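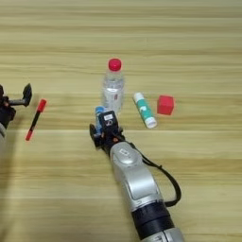
One viewer wrote under the trailer for Skorkutdale that Parsa was plainly the killer and that the series might as well stop after the first episode. Aileen Galang read the comment on the train home and has decided not to say whether it is right.

"I can't win with that one," she says. "If I laugh, people say it's a bluff. If I say no comment, they say it's true. My mum thinks it's the vicar, and she has been wrong about every drama she has ever watched."

17 Mar 2020
72 shares
23 comments

Skorkutdale is a crime drama in nine parts, made by Prendico for the Kurnus channel and due to start in June. Galang plays Parsa, a district nurse who comes back to the valley where she grew up and finds that a patient has left her a farm. The patient's family are not pleased. By the end of the first hour someone is dead and Parsa has lied to the police.

It is Galang's first leading role on television. Before this she spent most of her time on stage, with small parts on screen in between, usually as a doctor or a receptionist. She says she had become used to learning two lines and waiting all day to say them.

"You sit in the trailer in your costume and you're frightened to eat soup," she says. "Then you go in, you say 'He's ready for you now,' and you go home. I was happy with that for a long time. It paid the rent."

She auditioned for a different part, the dead patient's daughter, and read for it twice. The second time, the director asked her to stay behind and look at a scene she had not prepared. It was Parsa's first talk with the detective, in the kitchen, and it runs to seven pages.

"I asked for ten minutes and they gave me five. I didn't know who she was or what she'd done. I played it as someone who was tired and wanted to go to bed, and I think that was what they liked. Everyone else had come in looking guilty."

The kitchen scene is now in the second episode, almost as it was written. Galang says it took a day and a half to film and that she slept badly the night before. She had asked for the detective's lines to be recorded so she could practise at home, and she listened to them while doing the washing-up.
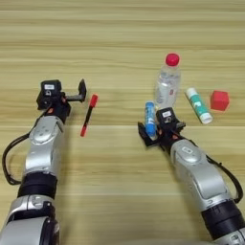

Parsa's accent took more work. The valley is made up, so there was no real place to copy, and the writers wanted it to sound northern without being pinned to one town. Galang grew up by the sea in the south and admits her first attempts were poor.

"I sounded like someone doing an impression of her uncle. We had a coach who made me read out recipes and bus timetables. She said if I could get through a timetable without showing off, the rest would follow."

She also went out with a district nurse for three days before filming began. What stayed with her was how much of the job was driving, and how often people wanted to talk about something other than what was wrong with them. Some of that went into the script. There is a short scene in the fourth episode in which Parsa listens to an old man explain how he lost a shed in a storm, and it has nothing to do with the plot. Prendico wanted to cut it. It stayed in after the director argued for it.

Filming ran through the autumn, mostly outdoors. For the village show in episode six, the production invited people from nearby to come along as extras, and up to 2,000 turned up over the weekend. Galang had to walk through them carrying a cake.

"There were several cakes, because it kept raining on them. By the afternoon I was carrying one made of foam. A boy asked me for a slice and I had to tell him. He was very disappointed."

She has seen the first three episodes and finds it hard to watch herself. She noticed that she blinks a lot when she is meant to be lying, and she is not sure whether she did it on purpose. The director told her to say yes if anyone asks.

As for a second series, Kurnus has said nothing yet. Galang says she would do it if Parsa was still around by then, and stops herself.

"I shouldn't have said 'if'. Now they'll all be back in the comments – or maybe they'll think I said it deliberately."

Next she goes back to the theatre, in a two-hander about sisters who run a launderette. Rehearsals are planned for the summer, though she says plans are being changed from one day to the next and she is waiting to hear. In the meantime she has kept Parsa's coat. It was bought for the series from an outdoor shop and was too worn by the end to be used again.

"It's got a broken zip and it smells of sheep," she says. "I wear it to take the bins out."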